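FOR IMMEDIATE RELEASE

Skovance to take over Istero kitchen showrooms, 200 jobs stay put

Drondberg, May - Skovance, the home remodeling company, said today it has agreed to buy Istero, the kitchen and bath chain. Cash deal. Price not being disclosed. Closing expected before the end of summer, once the usual approvals are in.

All 200 Istero employees keep their jobs, same pay, same seniority. The Istero name stays on the doors through next spring at least.

"We've been buying cabinets from these folks for years," said Urho Räsänen, chief executive of Skovance. "We know the crews, we know the drivers. It made sense to stop sending each other invoices."

What changes for customers

Not a lot at first. Open orders will be filled as written. Deposits are safe and carry over. Gift cards good at both chains from the day of closing. Warranty claims on Istero cabinets, sinks and counters still go to the Istero service desk, same phone number as before, open from 8 a.m.

Installation is where people should notice something. Istero has been using outside contractors and the wait in some towns got long, nearly 3 months at one point last fall. Skovance has its own installers and will start sending them out on Istero jobs right after closing. Customers already on the wait list dont need to call, they will be contacted in the order they signed up.

"I'd rather hear complaints about faucet finishes than about waiting," said Leidy Villanueva, who runs store operations at Istero and will keep that job under the new owner. "The waiting ones were fair."

Financing plans already signed stay as signed. New plans will be offered under Skovance terms, details to come at closing. Anyone with a quote in hand can use it until it's printed expiration date.

Stores and warehouse

No store closings planned. The Drondberg showroom gets redone first, with longer hours on weeknights and a proper play corner for kids. The Zou warehouse stays open and picks up Skovance's countertop stock, which until now was sitting in rented space across town. More truck runs out of Zou as a result, schedule still being worked out with drivers.

The combined company will carry 300 cabinet door styles. Some overlap, and a few slow sellers will be dropped over the winter. Matching doors for dropped styles can still be special ordered.

Countertops

Marbled tops in warmer colors, pinks and rust reds included, stay in the line. Both chains have seen more requests for color on islands, with plainer tops along the walls. Samples can be borrowed free for a week from any store. 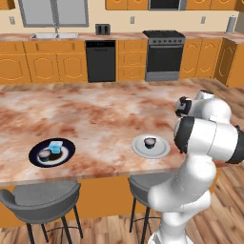

Leadership

Räsänen remains chief executive. Chaiwat Onsri, Istero's president, joins the Skovance board and will stay on as adviser through the changeover. Kanyarat Chareonsuk becomes head of design for both chains. Finance and purchasing move to the Skovance main office, where staff who'd rather not relocate can work from Drondberg.

About Skovance

Kitchens, baths, basements and additions. Privately held, own crews.

About Istero

Kitchen and bath showrooms, cabinets, counters, fixtures. Main showroom in Drondberg, warehouse at Zou.

Media contact: Ruth Urrego, Skovance press office. Interview requests for Räsänen or Onsri by noon please.

###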